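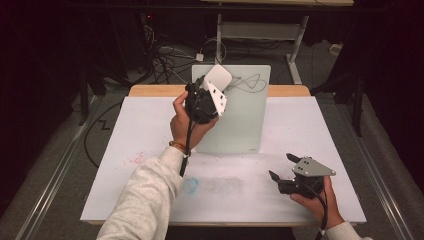
Figure 2. Table surface with the green translucent board, a black line drawing and other marks to its left and below it.

Home Articles Methods Archive Contact
Materials & Surfaces / Writing Media
8 min read

4.2 Residue on the table and on the board

The coding scheme introduced in Section 3 separates four kinds of mark: line, ring, speckle and smear. A line is any stroke that can still be followed from one end to the other. A ring is a closed or nearly closed deposit in which the border is darker than the middle. Speckle covers groups of separate points, and smear covers any area of spread pigment in which no single stroke can be made out. All four occur in Figure 2. The black drawing on the upper part of the green board was coded as line, the blue mark left of center as ring, the pink-red points farther left as speckle, and the gray patch to the right of the ring as smear.

The drawing runs past the board onto the area behind it. Marks of this type caused the most disagreement during coding, as the scheme assigns each mark to one surface only. We settled on splitting them at the edge of the board and entering each part under its own surface, with a shared reference number so that the parts could be joined again for the analysis of stroke length. Where strokes crossed each other several times, as in loose loops, the tangle was entered as a single mark. Counting the loops one by one was tried in the pilot and dropped, as two coders working from the same picture seldom reached the same total.

The full set holds 2381 coded marks, collected at the Brotano and Hunt sites. Smears were the hardest to bound. Their edges fade gradually, and on a pale surface the outer part may be lost altogether under strong light. Coders were told to draw the boundary where the gray could last be told apart from the surface at normal viewing distance, and to leave the field for color empty if no hue was visible. A gray smear was never assigned to black ink on the strength of its color alone. Mixed residues of blue and red ink also dried to gray in our bench tests, and the two cases could not be separated by eye.

Glass and coated tabletop were wiped with the same Flutell cloth, folded once, under a fixed load. Lonix dry-erase ink was used in all bench tests. After a single dry pass, 85 percent of the test strokes on glass were scored as fully removed. The coated tabletop gave lower scores throughout, and the ink that stayed behind tended to be pushed along the direction of wiping - the usual origin of the smear class. Rings were produced on the bench by resting an uncapped marker on its tip, but other causes are possible, and the class is defined by shape alone.

Two limits apply. First, translucent boards take on some of the tone of whatever lies below them, so faint residue on green glass is probably undercounted compared with residue on white. Second, the scheme does not record age. The order in which neighboring marks were made cannot be read from a single picture except where one crosses another, and even then the evidence is weak for thin strokes. Age was therefore left out of the model in Section 5, and the July revision of the coding sheet has no field for it.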